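Two arms, one rail, and a lot of bread: an afternoon with the Putora bench

I'd been emailing with the people at Firkov since August before I finally got out to their workshop in Narnilstead. They sell a two-arm bench kit called the Putora, and I wanted to talk to whoever builds it, not whoever sells it. What I got was the lead engineer, who asked me to leave names out ("my mother reads these") and then talked for two hours straight while I ate most of the cookies.

I started with the obvious thing. Who buys this?

"Small labs, mostly. A couple of packing companies. People who already own one arm and found out how annoying it is to open a bag with one hand," the engineer said. "Try it at home. Put one hand in your pocket and get a potato out of a tote bag. You'll be chasing that bag across the counter."

(I did try it at home. Yes. Across the counter and into the sink.)

The kit comes as an aluminum frame, a rail along the front, two mounts and the wiring. You can order it with arms or bring your own, and it doesn't care if they match. I asked if mismatched arms were a headache, and there was a pause long enough for me to write "yes" in my notebook.

"It's fine now. The first version, you'd tell them both to go to the same spot and they'd disagree by 8 millimeters. Now there's a calibration routine. It takes 18 minutes and you can go get coffee."

Groceries are their favorite test, and I can see why - every shape is different and half of it rolls.

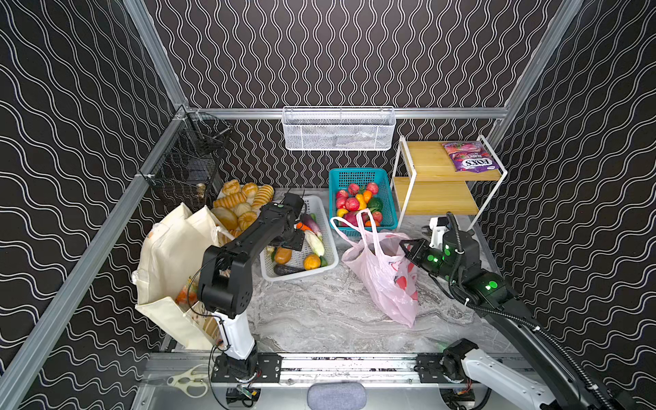 The Putora bench set up for groceries, with both arms on the front rail and the left gripper over the vegetables.

"Bread is easy. Everybody thinks bread will be hard because it's squishy, but squishy is forgiving," the engineer told me. "Eggplant is the one I lose sleep over. It's slick, it's heavy at one end, and it turns in the fingers. And handles! Any kind of floppy handle. We spent a whole spring on handles."

I wondered about the walls. Do you need them? Apparently they're optional, and the panels come plain. Customers cover them with whatever they like, and Firkov encourages it, so the software gets used to more than one background.

Then I brought up Skjelbred, the other bench kit everyone asks me about. I expected a little trash talk and got something more reasonable.

"Theirs is stiffer. If you're doing fine assembly, buy theirs. Ours is easier to move things around on. You slide a mount, tighten it, run the routine again and you're back to work."

I had a go at sliding a mount on a spare bench and it really is that simple, though the bolts want a long hex key and the one in the box is stubby. I said so. The engineer laughed and said I was the 60th person to complain, and that a longer key goes in the box with the next batch.

My other gripe is the manual. The wiring section is great, the software section reads like it was written at two in the morning. "It was," the engineer said.

Last thing I asked was what's coming next. A deeper shelf option, a quieter rail, and maybe a version for standing desks, if they can stop it from wobbling. I've got a loaner bench coming for a longer test, so send me your questions and I'll work through as many as I can.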